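# 원목 식탁 상판, 한쪽만 하얗게 떠 보이는데 광택이 죽은 걸까요?

**작성자: 창가쪽의자**

안녕하세요, 늘 눈팅만 하다가 처음으로 글을 남겨 봅니다. 글이 좀 길어질 것 같은데 너그럽게 봐 주세요.

저희 집에 붉은 기가 도는 갈색 원목 식탁이 하나 있어요. 시댁에서 쓰시던 걸 물려받았는데, 어머님 말씀으로는 저희 남편이 초등학교 들어갈 무렵에 들이셨다고 해요. 상판 뒷면에 'Sönmez'라고 적힌 종이 라벨이 반쯤 남아 있어서 가구점 이름인가 보다 하고 있습니다. 저희가 가져온 뒤로만 18년을 썼고요, 아이 숙제도 이 위에서 하고 김장할 때 배추도 여기서 버무렸으니 멀쩡한 게 더 신기한 식탁이지요.

그런데 지난 7월에 이사를 하면서 식탁 자리가 바뀌었어요. 전에는 벽 쪽 어두운 데 있었는데 지금은 큰 창 바로 옆이거든요. 그랬더니 오후 4시쯤만 되면 상판 왼쪽이 허옇게 떠 보입니다. 어떤 때는 거의 베이지색처럼 보이고, 반대쪽은 원래 색대로 진한 갈색이에요. 처음에는 햇빛에 색이 바랜 줄 알고 가슴이 철렁했어요.

행주로 닦아도 그대로고, 마른 수건으로 문질러도 그대로예요. 손으로 만져 보면 매끈합니다. 끈적이지도 않고 까슬한 데도 없어요. 냄비 자국처럼 동그란 것도 아니고요. 말로 하려니 참 어렵네요.

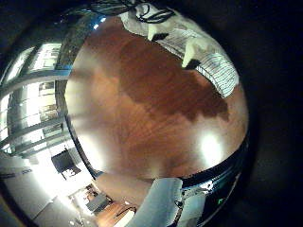
*상판 상태입니다. 왼쪽과 아래쪽이 옅고, 위쪽 가운데부터 오른쪽으로는 그늘이 져서 진해요.*

남편은 그냥 빛 때문이라고 하는데, 저는 아무래도 칠이 상한 것 같아서 자꾸 쳐다보게 됩니다. 오른쪽 아래에 동그랗게 번쩍이는 데가 있어서 거기는 칠이 살아 있는 것 같은데, 그럼 왼쪽은 죽은 건가 싶고요.

집에 Kitine 가구용 왁스가 한 통 있습니다. 이걸 그냥 발라도 될지, 아니면 사포로 한 번 갈아내고 새로 칠해야 하는지 궁금해요. 동네 공방에 전화로 여쭤봤더니 직접 봐야 안다고 하셔서(당연한 말씀이긴 하지요) 우선 여기 계신 분들 의견을 들어 보고 싶습니다. 혹시 비슷한 식탁 쓰시는 분 계시면 평소에 어떻게 닦으시는지도 알려 주시면 정말 감사하겠습니다!

---

**작성자: 대패밥**

반갑습니다. 취미로 헌 가구를 손보고 있는 사람입니다. 식탁을 참 아끼시는 게 글에서 느껴져서 저도 길게 적어 봅니다.

우선 사포는 내려놓으세요. 사진만으로 장담은 못 하지만, 저는 남편분 말씀에 한 표 드리고 싶습니다. 옅은 부분이 왼쪽을 따라 세로로 길게 이어지면서 부드럽게 풀어지지요? 저런 모양은 창에서 들어온 빛이 칠 위에 비칠 때 흔히 나옵니다. 광이 살아 있는 상판일수록 오히려 더 허옇게 보여요. 가운데는 나뭇결이 따뜻한 색으로 곱게 보이니 저라면 크게 걱정하지 않겠습니다.

확인은 쉽습니다. 해가 완전히 진 다음에 천장 등만 켜고 한 번 보시고, 그다음에 불을 끄고 손전등을 상판에 거의 눕히듯이 비추면서 천천히 옮겨 보세요. 빛 때문이라면 허연 데가 손전등을 따라 움직입니다. 칠이 상한 거라면 어디서 비추든 같은 자리에 뿌옇게 남아요. 창에 커튼을 치고 서 있는 자리를 바꿔 가며 보셔도 됩니다.

만약 같은 자리에 계속 남는다면 경우가 나뉩니다.

- **뿌옇고 매끈하다:** 습기가 칠 속에 들어간 백화일 수 있습니다. 며칠 바람이 잘 드는 데 두고 지켜보시고, 그래도 남으면 공방에 보여 주세요.
- **뿌옇고 약간 미끌거린다:** 세제나 예전에 바른 왁스가 쌓인 겁니다. 미지근한 물에 중성세제를 아주 조금 풀어서 꼭 짠 천으로 닦고, 물걸레, 마른걸레 순서로 마무리하세요.
- **색만 옅고 광은 그대로다:** 이건 햇빛에 바랜 쪽입니다. 되돌리기는 어렵고, 식탁을 가끔 반 바퀴 돌려놓아서 양쪽을 비슷하게 맞추는 정도가 현실적이에요.

왁스는 확인이 끝난 다음에 바르세요. 꼭 바르고 싶으시면 상판 밑면이나 다리 안쪽에 먼저 조금 발라서 20분 두었다가 닦아 보시고, 얼룩이 안 지면 그때 상판에 얇게 펴시면 됩니다. 두껍게 바르면 나중에 컵 자국이 잘 남습니다. 저는 예전에 욕심을 부렸다가 서랍장 윗면을 통째로 다시 닦아 낸 적이 있어요. 주말 하나가 그냥 없어졌습니다.

---

**작성자: 우리집부엌**

저는 Plundar에서 산 물푸레 식탁이라 색은 전혀 다른데요, 저도 창가로 옮기고 똑같은 고민을 했어요ㅎㅎ 결국 얇은 커튼 하나 달고 끝났습니다. 평소엔 꼭 짠 행주로 닦고 바로 마른행주로 한 번 더 닦아요. 그리고 물티슈는 되도록 쓰지 마세요, 저희 집은 물티슈로만 닦던 자리가 먼저 뻑뻑해졌어요.

아 그리고 Drunis 식탁매트 투명한 거 깔아 두시는 분들 많은데, 저는 여름에 한 번 들러붙어서 떼느라 고생했어요. 까실 거면 가끔 들어서 바람 통하게 해 주세요.

---

**작성자: 딴소리미안**

1872년 물건이라는 골동품 탁자를 구경한 적이 있는데 그것도 창 옆에 있으니까 반은 허옇게 보이더라고요. 오래된 건 다 그런가 봐요. 왁스는 잘 모르겠고 저는 올리브유로 닦습니다.

> **대패밥:** 올리브유는 말리고 싶습니다. 시간이 지나면 냄새도 나고 끈적여져요. 기름을 꼭 쓰고 싶으시면 가구용으로 나온 걸 쓰세요.

> **창가쪽의자:** 다들 정말 감사합니다. 방금 불 끄고 손전등으로 비춰 봤는데 허연 데가 빛을 따라 쭉 움직이네요! 남편이 옆에서 아주 의기양양합니다. 왁스는 밑면에 먼저 시험해 보고, 커튼은 이번 달 안에 알아보려고요. 혹시 거실 겸 부엌에 달기 좋은 얇은 커튼 쓰시는 분 계시면 색깔 좀 추천해 주세요.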